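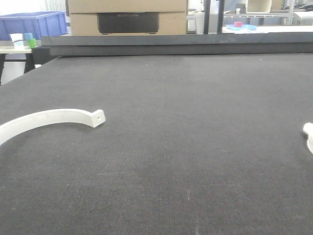 Bench tips for a first arm build

These notes come from putting together a small sorting arm at the Tastska shared workshop. Most of them apply just as well on a kitchen table or in a garage. They are in no special order.

Cover the bench before you start
A dark, woven or felt-like cover stops small screws rolling and makes white plastic parts easy to find. It also picks up lint and swarf, so go over it with a lint roller before you fit any bearings. Don't vacuum it with parts still out.

Bolt holes in curved brackets
Printed straps and half-rings tend to come out with the bolt hole slightly small. Clean the hole by hand with a drill bit held in a pin vice. A powered drill grabs the plastic and can split the tab along the layers. If the tab does split, print it again. Glue will not hold once the motor starts and stops.

Lay a bracket flat on its side before fitting it. If it rocks, it has warped, and it will pull the joint out of line when you tighten it.

Tighten in turns
With a strap that bolts at both ends, do up each side a little at a time. Stop when the strap no longer slides on the tube. Put a washer under the bolt head. We use the plain steel ones from Furnidska, and they are fine.

Leave slack at every joint
Bend the arm by hand to the end of its travel, then cut the cable. Add 7 cm on top of that for the plug. Tie the cable either side of the joint, never on it. Our first loom was cut with the arm straight and had to be made again, which used up most of a Friday evening.

Power
Keep the motor supply and the controller supply separate until everything moves as it should. Switch off before unplugging a motor — pulling one live is the quickest way to lose a driver board. Put a fuse in the motor lead and write its rating on the case.

First movements
Run the first test with no load and the speed turned right down. Keep one hand on the off switch and the other out of reach of the arm. Try one joint, then 2 together, then the whole lot. After 200 cycles go round with a screwdriver and check every fixing. Ours had 3 loose ones, all at the shoulder.

Storing half-built parts
Put each joint in its own tub with its bolts. Label the tub with the joint name and the date, and keep left and right apart even if they look the same. Spare straps from the same print go in with them.

Thread lock
Use it on metal into metal only. It can crack some plastics. For bolts that go through printed parts, fit a nyloc nut.

The wiring sheet and the list of bolts are in the Onport folder by the door. Nikola Nowakowski is adding the gripper notes in November.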